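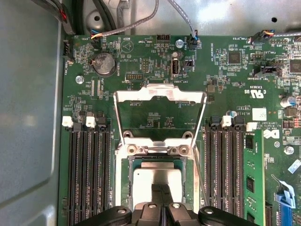
gruledia-cells mailing list
Subject: Re: gripper drifting off the processor after a finger swap
From: Dirceu Aguiar
Date: 2019-06-06

Hi, and welcome to the list! I meant to write back this morning and then we had a pallet come in, so I'm answering over a late lunch. I'll put my replies in between your paragraphs so I don't lose track of what you asked.

rework_bench wrote:

> Hello all. We took over a teardown cell from another site that pulls processors
> and memory out of old servers while the board is still in the chassis. Grasora
> two-finger gripper, small camera at the wrist, Fandon controller. It ran fine
> until we changed the fingers. Now it comes down a little to one side of the
> processor, and every so often one finger rides up on the frame of the socket.

This sounds so much like our February that I laughed out loud. Our cell in the Nasution building does nearly the same job, and we had exactly this after a finger swap. We blamed the camera, then the controller, then the floor (there's a freight elevator on the other side of our wall and it gets blamed for everything).

What we had was a finger plate that wasn't sitting flat. When you bolt the new plates on, take every screw back out first and wipe both faces with a dry cloth, even if they look clean. Ours had a crumb of old thread locker under one corner, so small I found it with my fingernail before I saw it. Set the plate down, start all the screws by hand, then snug them a bit at a time, going back and forth the way you would with lug nuts. Ours go to 2 Nm with the little torque driver. I know it's tempting to lean on them a bit more, but we stripped one that way and spent an afternoon getting it out.

Then close the fingers on a piece of paper and tug. It should grab evenly all the way across the tips. If it pivots on one edge, go back and do the plates again before you touch any numbers in the controller. I can't say this strongly enough, since I once spent two days adjusting offsets to cancel out a crooked finger, and then of course somebody fixed the finger.

> Do I need to redo the whole camera calibration, or is there a shorter way? The
> binder that came with the cell has a page for it but half the steps refer to a
> menu we don't have.

You may well have a newer Fandon than the binder does. Ours had the same trouble. The page moved, and it's under Tool now, with the wrist camera listed as if it were part of the gripper. Took me ages.

If the camera bracket never came off, I'd leave the camera calibration alone and only teach the tool point again. We keep a dead board in a stripped chassis for this, and it never leaves the shelf except for teaching. Load plate standing all the way up, lever swung out of the way, old processor sitting in the socket. Jog down by hand over the lid until a finger just kisses the paper on each side, save, back off, and let the cell find it on its own 4 times in a row. If the fourth one lands where the first one did, you're done and you can go get a coffee. If they wander in the same direction each time, something is still creeping, and I'd look at the plate screws again and then the bracket.

One more thing on that. Do the teaching with the lights the way they'll be when it's running. The lid on a processor is a shiny thing, and with our overhead light on, the camera kept finding the bright patch in place of the edge. We hung a sheet of drafting film under the lamp (two binder clips, very professional) and the edge finding settled right down. I do intend to make a proper frame for it some day.

> Also it bumped an open load plate on the way out yesterday. No harm done that I
> can tell but I'd like it not to happen again.

Oh, I know that noise. Check your retreat height! The plate stands up quite a lot taller than the socket when it's fully open, and if your old path was taught with a board whose plate leaned back a little further, you lose your clearance. We go straight up 200 mm before any sideways move at all. It costs some time per board and I've made my peace with it. If you want to get cleverer, you can leave toward the side away from the hinge, but watch the lever on that one, and watch the latches on the memory slots too. An open latch sticks up just enough to catch a finger plate, and a plate that's been nudged puts you right back at your first problem.

Cables are the other thing I'd look at while you're in there. Fan leads and ribbons tend to spring up when a chassis gets carried around. We press them down toward the back wall by hand when we load, and the person loading has to hit the green button to say so. Before we had the button step the cell picked up a fan lead once and towed the entire chassis a few inches across the table.

> Last one. How often do people here change fingers?

We do it every 1000 picks or whenever the tips look polished, whichever comes first. Polished tips slip on the lid, and then the squeeze gets turned up to make up for it, and then you're bending things. Write the date on the back of the plate with a paint pen. Our counter in Fandon got reset during an update and the paint pen was all we had to go by.

If you don't have a log yet, start a plain paper one and hang it on the fence. Ours has columns for finger swap, tool point, lamp, and a wide one called "weird," and I read the weird column more than the other three together. Put down the saved tool point numbers too, old and new, so that you can see how far it moved after a swap. Ours moves a hair each time. A big jump means the plates, nearly always.

If you still get the drift after the paper check, send the before and after numbers to the list along with your Fandon version, and tell us which side it leans to. I'm out for the rest of the week after tomorrow but I do read these at night. There's a bracket drawing somewhere on our shared drive too, and I'll dig it up if you want it - it may be for the older camera, so measure first.

All the best with it,
Dirceu

--
gruledia-cells: setup and upkeep of small teardown cells
To leave the list, send a blank message with "unsubscribe" in the subject.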